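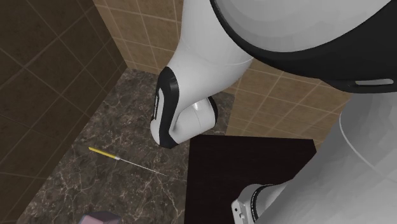

Stoluvbridge baths shut until August

December 12, 2018

Swimmers in Stoluvbridge will have to go elsewhere after the council voted last night to close the Duda Road baths for repairs. Doors shut Friday, back open in August if all goes to plan.

Leaks in the roof, mostly. Also the boiler, which has broken down 3 times this winter. A petition to keep the small pool open during the work got 1,403 names but councillors said it couldnt be done safely.

"Gutted," said Benedek Fodor, who swims there most mornings. "Plondar is two buses away and their pool is freezing."

Council leader Hnat Dovhaniuk said the building was 119 years old and "can't be patched for ever". Builders Hetell start in the new year.

Season tickets will be valid at Plondar untill the baths reopen. School lessons move there too, from 4 January. Refunds at the front desk, bring your card.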